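4.2 What drivers paid after the first winter

I should say up front that I came to this part of the study expecting the overnight rate to explain everything. We had 359 households on the Vastura tariff and 350 on the flat rate, and I figured the cheap hours would do the rest. They didn't, and the reason took me most of August to find (my own fault, I was reading the wrong column).

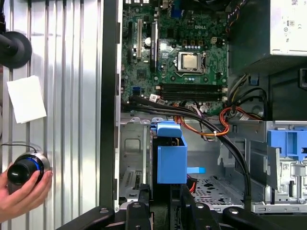

Teresa Ó Conaill wrote back that the gap was all in the public charging, and that I'd been leaving out the idle fees people pay when they stay plugged in after the battery is full. She was right. Once those went in, the two groups moved a lot closer together, and the flat-rate homes in Ejigu came out ahead for anyone driving short distances.

I then worked out the cost per mile against the share of charging done at home.

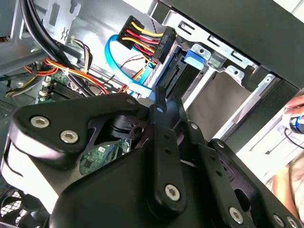

The curve I calculated is steep at first and then goes flat. Drivers who did even a little of their charging at home saved money quickly, but going from most of it to all of it hardly changed the bill. I logged 1,963 home sessions for this calculation and left out 2 where the meter had reset - both were in Bremska, and both readings were plainly wrong.

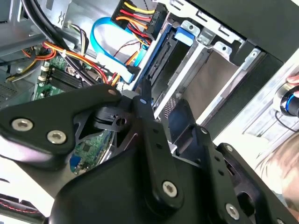 Apartment drivers are the group I worry about. They can't move along that curve at all unless the landlord puts in a charger, so telling them to plug in at midnight is no help. Gobnait Kavanagh and I tried pricing a shared charger for them using the Urnitard rates, and we get to that in Section 4.3, along with the parking costs I've ignored up to now.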